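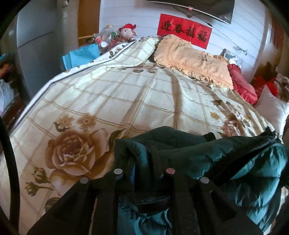
The doona cover in question, spare room. Roses and a tan grid.

Topic: Washing a cover this size at home, or am I kidding myself

guoqing_d
Inherited the above from my mother-in-law along with a sewing machine and strong views on vinegar. It's a double, it's cream, and guests arrive Sunday. My washer is a Heltex front loader that the manual swears will take "bulky items", though the manual also swears the door seal is self-cleaning, so we have a history. Do I wash it here or hand it over to the laundromat in Holtorbridge?

tubandtumble
Laundromat. Big drum, 6 dollars, go and have a coffee. Next question.

Chrysoula S
Disagree with tub. I've done a queen in a home machine for years. Cold, half the powder you think, extra rinse. What kills them is people jamming the whole thing in like they're hiding a body. Feed it in around the drum and button the opening first or you'll pull out a bag containing every sock you own.

tubandtumble
And how long does yours take to dry, Chrysoula?

Chrysoula S
That's between me and the clothesline.

eustaquio_c
Florals on cream worry me more than the size. Older prints can bleed. Wet a corner on the inside, press a white hanky on it, see what comes off. I skipped this once and owned pink sheets for 5 years. They were good quality, too, so they refused to die.

guoqing_d
Hanky test done at lunch. Clean. Mother-in-law informed by text, replied "obviously".

longjohn_jianguo
Can we talk about line drying? Everybody says hang it over two lines in a U so the air gets through. Fine in theory. In November, with our wind, you've built a spinnaker. Mine went over the back fence and the neighbour's dog took it as a gift. Pegs every hand-width or don't bother.

Junhao Z
Has anyone used that Stamance powder for creams and whites? My sister rates it. I found it smelled like a dentist.

eustaquio_c
Used it. Did the same job as the cheap one. Smelled like a more expensive dentist.

tubandtumble
Still 6 dollars at the laundromat. Still time for a coffee.

Chrysoula S
Tub, do you own the laundromat?

tubandtumble
I have an interest in people's wellbeing.

Junhao Z
Guoqing, what spin speed are you planning? I do 400 for anything big. Takes forever to dry but the machine doesn't walk into the hallway.

Chrysoula S
400 is barely a stir, you'll be wringing it out by hand. Go to 800 and stop it if it thumps.

guoqing_d
Compromise: washing at home, driving it wet to Holtorbridge for the dryer. I realise this pleases none of you. Pegs are on the list for next time, Jianguo.

tubandtumble
Dryer's extra. Bring coins.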